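SKILLEY COMMUNITY HEALTH FORUM
Minutes of the April meeting, held at the Prakstead training centre

Started 2.05 pm, late, coach stuck at the level crossing.

Present: Yolanda Esposito (chair), Amos Whitlock, Paloma Brannigan, Ezekiel Hutchins (minutes), plus forum members as per signing-in sheet.
For Prakstead: Akash Vishwakarma, training lead.
Apologies: taken as read, list with Ezekiel.

1. Welcome and housekeeping

Yolanda thanked Prakstead for having us. Fire exits pointed out. Phones off in the demonstration room. Anyone squeamish could wait in the side room with tea and join again for item 5. Two did.

2. Minutes of last meeting

Agreed, with one correction. Page 2, the Flirnine bus runs hourly, not half hourly. Amos to tell the surgery as they have copied it onto their noticeboard.

3. Matters arising

Blood pressure machine in the waiting room: still out of order. Paloma has chased twice. Will chase again.

Large print leaflets: 197 printed, boxed up at Paloma's house. She would like them gone. Agreed to split between the library and the Flirnine surgery.

Parking at Skilley clinic: no reply from the council. Carried forward.

4. Demonstration of robot suturing

Akash introduced the session. The robot doesn't work on its own, the surgeon sits at a console and the instruments follow their hands. Today was stitching and knot tying only. One of the trainers at the console, Akash talking us through it from the big screen. Room was warm, door propped open after the first ten minutes.

Akash explained that holding the thread is harder than it looks. Grip it wrong and it frays or weakens. On some systems the surgeon can't feel the pull at all and has to judge it by eye, from how the thread and tissue move. Trainees spend a long while on this before going near anything else.

Yolanda asked how big the instruments are in real life. Much smaller than on the screen, Akash said, the end of one would sit on a fingernail. General surprise. Passed a spare one round afterwards in a tray.

Picture from the session, black thread held in the jaws beside the cut, second instrument top left:
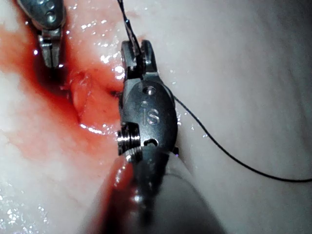 4.1 Questions during the demonstration

Amos: what happens if the power goes? Akash: battery backup, and staff practise moving the robot clear and carrying on by hand. They drill it. Amos asked how often. At every intake of trainees and again before sign-off.

Paloma: is it slower than a surgeon doing it directly? Akash: setting up is slower, yes. The stitching depends who is doing it. He did not want to give us a figure and said anybody who offers one should be asked what operation they mean.

Member from Flirnine: does the patient get a choice? Akash: should be talked through at the consent appointment, patients can ask for the other options and who will be operating. Yolanda said this is exactly what we should put in the leaflet. Agreed.

Ezekiel: why different coloured threads? Akash: colour mostly tells you the type of thread and helps it show up against tissue. Makers differ. In training it is also handy for telling one line of stitches from another when they go over the work at the end.

Question about whether the knots are the same as ordinary surgical knots. Yes, same knots. Separate stitches, each one tied and cut on its own, so if one gives the others still hold. Akash drew it on the flipchart. A running stitch is quicker but relies on one length of thread.

Member asked about tails being left long. Akash: trimmed to suit in practise, too short and the knot can slip.

Samuel (second trainer) took over commentary while Akash saw to the blinds. Pointed out that the instrument throws its own shadow and trainees have to learn to work round it or shift the camera. Amos said same as decorating a ceiling.

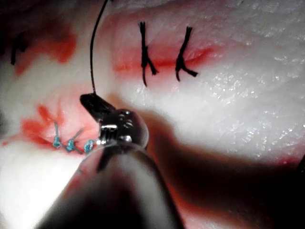

Two rows of stitches, black above and blue below, with the instrument alongside.

Yolanda thanked both trainers. Applause.

5. Discussion after the visit

Side room, tea. Those who had sat out rejoined.

General feeling that it was worth the trip. Several said they had thought the robot did the operation by itself and were glad to be put right. One member not convinced, feels the money would be better spent on getting the waiting list down. Minuted at her request. Some sympathy for this round the table. Akash said fair question but one for the hospital trust, he only runs training.

Paloma thought the talk was good but too many technical words at the start. Akash took the point and asked for a list of the ones that lost us. Paloma to send.

Discussed whether to put pictures in the newsletter. Amos against, people read it over breakfast. Agreed pictures stay with the minutes, newsletter gets a written piece only.

Akash mentioned the centre's open day, members of the public can have a go at the practice console, moving rubber rings onto pegs. Places for 12 from the forum if we want them. Hands up, more than enough. Names to Ezekiel, drawn from a hat if oversubscribed.

6. Actions

Amos: bus times correction to surgery.
Amos: short piece for newsletter, one side max.
Paloma: chase blood pressure machine. Leaflets to library and Flirnine.
Paloma: list of hard words to Akash.
Yolanda: draft leaflet wording on questions to ask before robot surgery. Akash to check it.
Ezekiel: open day names. Thank you letter to Prakstead.

7. Any other business

Coach home leaves from the back gate, not the front.
Reading glasses found in the demonstration room, brown case, with Ezekiel.
Tea money short again, please pay on the way out.

8. Next meeting

Back at Skilley, usual room. Date to be cofirmed once the hall bookings are sorted. Parking to go first on the agenda.

Closed 4.20 pm.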